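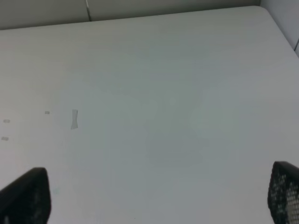

Oi, gente! Aqui é a Felicidad Baluyot, do Trumow, o site de cinema e séries que eu toco com o Nestor Galang desde os tempos em que a gente só escrevia sobre trailer. Estamos procurando **2 redatores** para a nossa cobertura de super-heróis e franquias, com início em julho!

O que eu preciso de você:

- escrever notícias curtas e, de vez em quando, uma matéria mais gorda (a última, sobre a série *Haltelow*, passou de 2280 palavras e eu adorei)
- conhecer bem o universo *Tolentino*, inclusive os filmes ruins
- ter as manhãs livres, porque as novidades dos estúdios costumam cair cedo

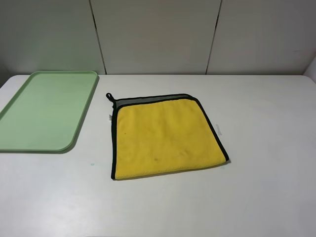
*Bandeja verde e pano amarelo na mesa branca.*

O trabalho é remoto, meio período, e paga R$ 900 por mês, mais um extra por resenha. Não peço diploma, mas peço português caprichado (o Nestor revisa tudo e é bravo com crase).

Para se candidatar, mande dois textos seus e me conte qual cena pós-créditos você cortaria. Escreva pelo formulário do site, vaga 3631, ou deixe um envelope na portaria do edifício Trurkimgate até as 18h. Respondo todo mundo, prometo!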